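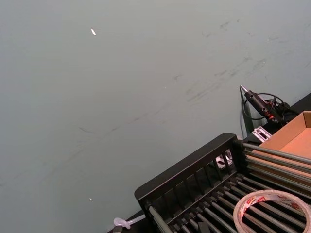

Where the Bread Goes: A Study of Day-Old Bread in Emthorpe

Student project report by Elie Azar

1. Why I picked this subject

My grandmother never threw away a heel of bread in her life. It went into soup, or it was dried on top of the oven and crushed in a tea towel, or it was soaked in milk and turned into a pudding that my cousins and I fought over. So when our class was asked to choose something from everyday life in town and follow it for a term, I already knew what mine would be. I wanted to find out what happens to the bread that the bakeries in Emthorpe don't sell by closing time, and whether people at home still do anything with theirs once it goes hard.

I should admit that my first plan was much too big. I was going to include the supermarkets, the school kitchen and the two hotels on the Dorville road, and my teacher very kindly sat me down and asked how many evenings I thought there were in a term. After that I cut it back to the independent bakeries and a small group of households, and I am glad I did.

2. How I went about it

There are 7 independent bakeries in Emthorpe if you count the one out by the Dorville turnoff, and I do, mostly for the sake of their rye. I visited each of them twice, once in the morning when they were setting out and once near closing. I had a notebook with the same questions written at the top of every page: what is left over most often, who decides what to do with it, and where does it go? I had also meant to weigh the leftovers, but I gave that up on my first visit. It is a lot to ask of tired people who have been on their feet since four in the morning, and my kitchen scale kept switching itself off.

For the household part, nine families kept a bread diary for two weeks. Each time they threw out, froze, toasted, cooked or gave away old bread, they wrote it down in their own words. Some of the diaries are very short. One of them is practically a novel, with a whole page on the subject of a disappointing baguette, and I enjoyed every line of it.

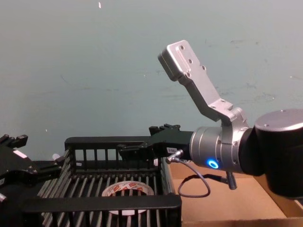

3. What the bakeries told me

The baker at Hendriks, the oldest shop of the lot, said that white rolls are nearly always what is left, and that Sunday is the hardest day to guess. If the weather is good, people go walking and buy sandwiches, and if it rains they stay in bed and the rolls just sit there. She sells what remains the next morning in paper bags at half price, and there are a few regulars who come in only for those. One man has been buying them for his French toast for so long that she puts a bag aside without being asked.

Hondel, on the market square, does things differently. They slice their old sourdough thin, brush it with oil and bake it again as crackers, which sell for more than the bread did in the first place! I tried the ones with caraway and went home with three packets, so I may not be a neutral observer here. The owner told me the idea came from her sister and that it took most of one winter to get the thickness right.

The other shops mostly do a mixture of things. Several give bread to the pantry at the church hall, although the pantry can't always take it, especially when everybody's leftovers arrive on the same evening. Two send bread to a farm for the pigs. All of them throw at least a little away, usually anything with cream or egg in it, and I noticed that people lowered their voices when they got to that part of the conversation.

4. What the diaries showed

Freezing was by far the most popular answer, though I have my doubts about what happens afterward. Several families wrote "found in freezer" further on in the same diary, followed by "threw out." Toast came next, and then breadcrumbs. Bread pudding appeared only in the homes where a grandparent lived or visited often, and I found that a bit sad and also gave my own grandmother a phone call about it.

Children turned out to be fussier about crusts than about age. One mother cut the crusts off, dried them and put them in meatballs, and her son, who will not touch a crust, asked for seconds.

5. Problems and what I would change

Nine households is a small group, and most of them are friends of my parents, who knew very well that I would be reading what they wrote. I suspect a few loaves went in the trash without making it into the diary. Two weeks was also short, and July is a strange month for bread, with barbecues and people away. I would like to repeat the diaries in winter, when there is more soup on the stove, and ask the pantry which evenings suit them best so that I could pass it along to the bakeries.

My grandmother's pudding recipe is at the back of the printed copy. She doesn't measure anything, so the amount of milk is my own guess.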